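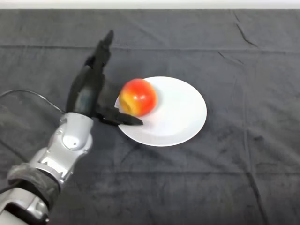 Robot teaching by demonstration is the practice of showing a robot a job by doing it, so that it has examples to learn from and no one has to write out every motion in code. I've been at it for a while now, and I still like explaining it over a plate of fruit. One apple, one white plate, a dark cloth with fold lines in it, and a black gripper with a finger out over the rim: that's plenty of task for a first lesson. A person reaches for an apple without thinking, but the robot needs to know where the fingers go, how wide to open them and when to stop.

Types of teaching

There are two main ways to do it. In hand guiding (also called kinesthetic teaching) you take hold of the arm and move it yourself while the joints record where they've been. It's the friendliest way to start! The trouble is that your own hands and elbows get into the camera view, and heavy arms will tire you out fast.

In teleoperation you stand or sit somewhere else and drive the arm with a controller, a glove, a headset or a smaller copy of the arm. I learned on a leader arm called the Jolix, which Jawad Orakzai built in Bromdale, and I spent most of my first day knocking things over. The lag was about 40 milliseconds — not much on paper, but I could feel it in my fingers.

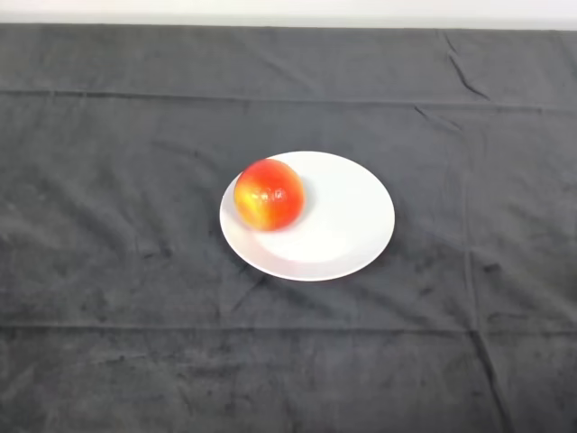
What gets recorded

A single run from start to finish is called an episode, or a demonstration. It usually holds camera video, joint angles and the gripper opening, all stamped with the time so they can be lined up later. Some setups add force readings too, and I miss those when I don't have them (round, shiny things are slippery).

How many episodes you need depends on the job. Our Rustska set has 540 of them, recorded by 4 people, and Nighat Cheema threw out 51 more for bad timing or dropped frames. I argued for keeping a few of the clumsy ones, the kind where the operator misses and then recovers, and I'd still argue for it. A robot that has only seen perfect grasps has no idea what to do after a poor one.

Common problems

Operators have habits. Marlina Tambunan always comes in from the side and I come in from above, and a model trained on both of us can end up trying to split the difference. Lighting matters as well, and so does starting position. If the object always sits in the same spot, the robot may just learn the spot, so move things between episodes — even a little helps.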